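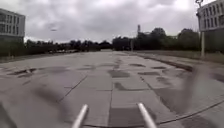

Help > Building Your Rover > Outdoor Driving

Nollia outdoor rover: the questions we get most

Hello and welcome! I'm Signe Steinarsdóttir, and I look after the rover bench at the Vosport shared workshop, where the Nollia was first bolted together and where a good many of its cousins have been built since. The answers are a bit long, I know. Make some tea.

Do I need my own workshop to build one?

No. Mine was finished on a kitchen table, apart from the two metal rods at the front, which I cut at Vosport with the good saw. If you have a drill, a hacksaw and a patient household you can do nearly all of it at home.

What are the two rods for?

They carry the front bumper plate, when you have one fitted. Plenty of us drive without it, because it catches on curbs and adds weight. Leave the rods on either way, and please round the ends (a file and 20 minutes will do it) so they don't take a bite out of someone's shin.

How big a space should I use for a first drive?

Bigger than you think! A wide paved plaza is lovely if you have one near you and are allowed to use it. Go early in the morning if you can, well before people start crossing on their way to work. I like to keep 4 meters clear on every side until I trust the steering, and I still carry the stop button in my hand.

Will it mistake dark paving for an obstacle?

It can, if you leave the vision settings as they come. Stained slabs, repairs, cracks and long seams all look like something to a camera that hasn't been told otherwise. Open the Troseo settings page, set the ground contrast limit to 34, and try again. If the rover still balks at every patch, raise the limit a little at a time -- big jumps will have it ignoring real curbs, and you won't enjoy that.

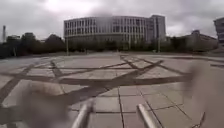 Photo: Vosport Workshop

What about decorative stripes?

Stripes laid into the paving are harder than stains, especially where several of them cross. Turn off line following before you go out. I forgot once in February and spent a very cold hour wondering why my rover preferred one diagonal to all the others.

Can I drive under a cloudy sky?

Yes, and I would choose one for tuning. Soft light means fewer hard shadows to confuse things. Do lock the exposure, though, or a bright bit of cloud will turn your trees into a black smudge.

Part of my rover shows up in the camera view. Should I move the camera?

Only if it bothers you. Most of us mask those areas in Troseo and carry on. Redo the mask any time you shift the mount, even slightly.

Which motor driver do you recommend?

I use the Vincze board. Whichever you buy, run it on the bench with the wheels off the ground first, and save your settings before you unplug anything.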